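Residents' Forum - Caster Estate
Category: Waste, recycling and deliveries
Topic: Proposed end to collection of soft plastics from 20 May
Status: open

Bano_Desk
Moderator

Residents are reminded that the consultation on soft plastics remains open until the end of May. The present arrangement allows bags, films and wrappers to be left in the blue store beside the north entrance. The contractor, Torex, has given notice that it will no longer accept mixed loads of this material. Two proposals are before the Estate:

Option A. The blue store is closed to soft plastics and households make their own arrangements.
Option B. The store remains open, but only clean, empty and sorted bags are accepted. The additional cost is 2,951 pounds a year, to be met from the service charge.

Comments should state which option is preferred. Comments on parking should be placed in the parking topic.

northstair77

I wish to record support for Option A. The service charge has risen twice since the store was opened, and the material left there is frequently unsuitable. I have seen food trays, nappies and a length of garden hose. It is unreasonable to ask every household to pay for a facility that a good many do not use, and fewer use correctly.

Could the moderator also confirm whether the lock has been repaired?

Bano_Desk
Moderator

The lock is on order.

Spahić_Court_2

I am in favour of Option B and would ask that northstair77's remarks be read with some caution. The nappies were in the general bin next to the store, which had been moved for the painting works. The hose I accept.

The difficulty lies with the notice on the door. It says "plastic bags" and nothing further. A resident holding a zipper bag, a bread bag or a printed carrier has no means of knowing whether these count as the same thing. Under the sorting list supplied with the consultation papers, plain bags go in one sack and printed bags in another, and any bag with a closing strip is to be left open so that it can be seen to be empty. None of this is on the door. I attach two pictures showing a frosted zipper bag and a white one with a leaf pattern.

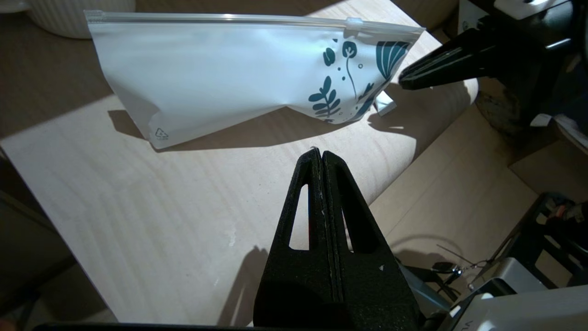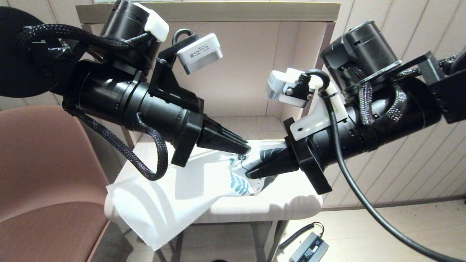
northstair77 replied that the sorting list runs to four pages and that few households would read it, whatever was fixed to the door. If printed and plain bags must be kept apart, the likely result is that both will be put in the nearest sack and the whole load refused. The cost of a refused load is not included in the 2,951 pounds - or if it is, the papers do not say so.

lower_terrace

I had not intended to comment, but the last point is a fair one. Would the moderator please state who pays when a load is refused?

I would also ask that a third option be considered, under which the store opens on 2 mornings a month. This was the practice before the extension was built and it gave rise to very few complaints.

Bano_Desk
Moderator

In reply to lower_terrace: the charge for a refused load is separate and would be met from the service charge. The papers should have made this clear and a corrected page will be issued. Limited opening was discussed with Torex, who will not vary the collection route for fewer than 77 households. It may still be raised as a comment.

Spahić_Court_2

I am grateful for the correction, although it does the case for Option B no favours. My preference is unchanged, on condition that a one-page notice is put up before the new terms begin. I am willing to draft it.

northstair77

I remain in favour of Option A. I would have no objection to a better notice in the meantime.

lower_terrace

Please record me as undecided, leaning towards B if the draft notice can be seen before the closing date.

Bano_Desk
Moderator

Noted. Draft wording may be left at the office before 5 pm or posted in this topic. The parking comments have been moved.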